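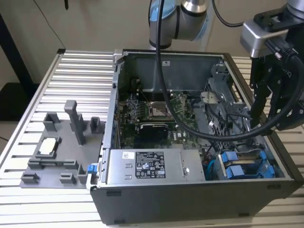 An office computer should serve for eight years and then serve a second family, according to Lino Valentini, and the towns of the Skurnmont valley are now going to try it.

News > Press releases > Reuse and repair

From September, Dravik will open a repair and collection point for used computers in the old post building of Skurnmont. Residents, schools and small firms can bring desktop and laptop computers without charge. Machines that can be repaired will be cleaned of all data, fitted with new storage where needed, and offered to households at a low price.

The service was tested last winter in the village of Akl. During the test 100 computers were handed in. Of these, 74 went back into use, 13 were taken apart for spare parts, and the remaining machines were sent to a licensed recycler. The most common fault was a worn power supply – a part which can be changed in a few minutes.

"Many people keep an old computer in the cellar for years, as they are afraid for their photos and letters," said Valentini. "We erase the drive while the owner waits, and they receive a paper that confirms it."

The price of a repaired desktop will be 23 euros for students and pensioners. Each machine comes with a keyboard, a mouse and six months of guarantee. Monitors are accepted only if they are flat and the glass is not broken. Printers cannot be accepted at the moment.

The collection point opens at 9 a.m. and closes at 4 p.m. Owners are asked to bring the power cable and, if they still have it, the receipt.

This site uses cookies to remember your language. Accept | Settings

Related items
Ilis library extends its evening hours
Battery collection: new boxes in Akl
Dravik looks for two repair trainees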